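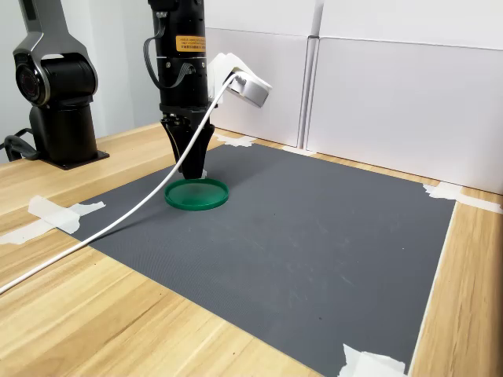

4.3 Dimensionnement budgétaire du poste de manipulation

Le coût d'un poste de manipulation est généralement rapporté au seul bras et à son effecteur. Cette convention convient pour comparer des catalogues, moins pour préparer une demande de financement. Dans le cadre du projet Sular, nous avons distingué les dépenses d'investissement (bras, pince, contrôleur, poste de calcul), les dépenses d'aménagement (table, fixations, fond, surface de travail) et les dépenses récurrentes (câbles, doigts de rechange, consommables, objets manipulés). Les deux premières catégories sont engagées à l'ouverture du poste. La troisième est lissée sur la durée de la campagne, fixée à 14 mois.

Le devis retenu pour le bras et la pince émane de Flirnix. Il comprend la platine de montage et une mise en service sur site, à l'exclusion des supports ajoutés au poignet. Ceux-ci relèvent d'une ligne distincte, de même que les câbles qui en partent. Un câble tendu en diagonale devant la pince, tel que celui de la figure 6a, est sollicité à chaque réorientation du poignet ; nous l'imputons donc aux consommables, avec un remplacement programmé. Le cheminement sous gaine proposé par Ondex a été chiffré séparément et reporté à la tranche suivante.

L'aménagement du poste s'élève à 1 653 euros par table, hors main-d'œuvre. Ce montant couvre le plateau en bois, les panneaux blancs placés à l'arrière et le tapis gris foncé. Les panneaux constituent la part la plus élevée de la ligne, le tapis la plus faible. Le ruban adhésif blanc qui maintient le tapis n'a pas été individualisé dans le tableau 3 ; il figure sous « fournitures diverses ». Une fixation par profilés vissés a été étudiée, puis écartée pour la première tranche au motif qu'elle impose de percer le plateau et complique le remplacement du tapis.

Les dépenses récurrentes sont évaluées à 153 euros par poste et par mois. Les objets manipulés y entrent pour une part mineure : il s'agit de pièces courantes, dont le couvercle rond vert visible sur les deux vues. Le poste dominant est l'usure des doigts. Les saisies d'objets peu épais posés à plat amènent l'extrémité des doigts à proximité immédiate du tapis, configuration que nous avons considérée comme défavorable pour le calcul du stock de rechange. À défaut de données d'usure propres au site, nous avons retenu une paire de doigts par poste et par trimestre.

Figure 6. Poste de manipulation. (a) Pince au niveau du couvercle, en début de section. (b) Pince dégagée au-dessus du plan de travail, couvercle et petit objet blanc sur le tapis. 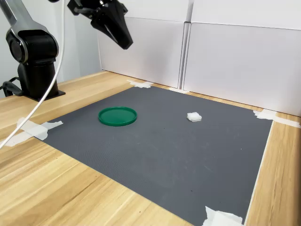 Selon Pathak, cette provision reste insuffisante : le budget de rechange devrait être indexé sur le nombre de cycles, et la durée calendaire ne servir qu'à planifier les commandes. L'objection est recevable pour un parc exploité en continu. Pour un poste dont l'occupation varie fortement d'un mois à l'autre, l'indexation suppose un comptage fiable des cycles, que le contrôleur livré ne fournit pas sans licence additionnelle. Nous avons conservé la base calendaire et ajouté une clause de révision à mi-campagne.

Le calendrier d'achat suit l'ordre des délais de livraison. Le bras est commandé en premier, puis la pince et les supports de poignet. Le plateau et les panneaux sont disponibles sur stock et peuvent être commandés après confirmation de la date d'expédition du bras.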